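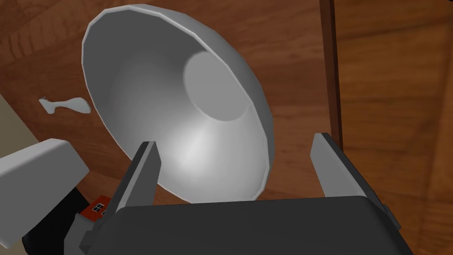 Hakov issue tracker
Ticket: Lightmap seams and missing props on hk_salem after full compile
Component: Map / compile
Reported by: Karim Younis
Assigned to: Ragnvald Tangen
Status: Closed, fixed in beta 7

Karim Younis
Full compile of hk_salem finishes without errors, but the map is wrong in game. Two separate symptoms:

Black seams along the brush edges in the upper corridor, between the stairwell and the records room. Visible from any angle, worse with the flashlight on.

Props missing in the records room and in the lobby. The shelves are there, the desks are there, everything placed after the February layout change is gone. Collision is still present. You can stand on a filing cabinet you can't see.

Fast compile does not show the seams. It does show the missing props. Editor viewport shows everything correctly.

Steps:
1. Pull the current branch.
2. Compile hk_salem with the full preset.
3. Load the map, noclip to the upper corridor.
4. Walk down to the records room.

Ragnvald Tangen
Please attach the compile log. Also confirm which build of Stullo you compiled with. The full preset changed between builds and the old one is still in some people's folders.

Karim Younis
Log attached. Stullo is the current build, preset file is the one from the repo. I deleted my local copy and pulled it again to be sure. Same result.

Ragnvald Tangen
Log is clean up to the lighting pass. Then there is this:

warning: face 2 of brush group upper_hall has lightmap scale 0, using default
warning: static prop table exceeds page, remaining entries written to page 2

The first one is the seams. Someone set the lightmap scale to 0 on the trim, most likely by dragging the value with the whole group selected. Default scale next to scale 32 will give a hard edge every time.

The second is a normal message on a map this size and should be harmless. Leaving it for now.

Essam Metwally
The trim was me. I retextured upper_hall and the value box had focus when I scrolled. Set everything in the group back to 32 and recompiled. Seams are gone on my machine. Committed.

Karim Younis
Confirmed, seams gone. Props still missing.

Ragnvald Tangen
Tried the following on the prop problem:

Cleared the model cache. No change.
Renamed the map to rule out a stale file in the download folder. No change.
Moved one of the missing cabinets to the lobby entrance. Still missing.
Deleted a working desk and placed it again. The new desk is missing too.

So it follows the order of placement and has nothing to do with the model or its position. That points back at the page 2 warning, which I was wrong to skip.

Jianguo Mao
Which version of the Plasix loader are you running in game? The old loader reads the first page of the static prop table for rendering and stops there. Collision is built from a different lump, so it would still work. That matches what Karim sees.

Ragnvald Tangen
Loader in the beta package is the old one. It was never updated when we moved to the current Stullo. Swapped it locally and all props show up.

Two things to note for anyone doing the same -- the new loader needs the config regenerated, and it ignores the old one without saying so. Delete plasix.cfg, start the game once, quit, then put your own settings back in.

Ismail Ait Brahim
New loader, regenerated config, full compile: props are all there, but I get a hitch when entering the records room for the first time. Was not there before.

Ragnvald Tangen
Fade distances on those props are unset, so they all come in at once when the door opens. It didn't show while they weren't rendering. Not part of this ticket. I opened a separate one for it and gave it to Essam, as he is already in that part of the map.

Karim Younis
Tested beta 7 from a clean install. No seams, props present in both rooms, collision matches. Nothing else to report from my side.

Ragnvald Tangen
Closing, March 15, 2020. If the page warning shows up together with invisible props on any other map, check the loader version first and reopen here with the log.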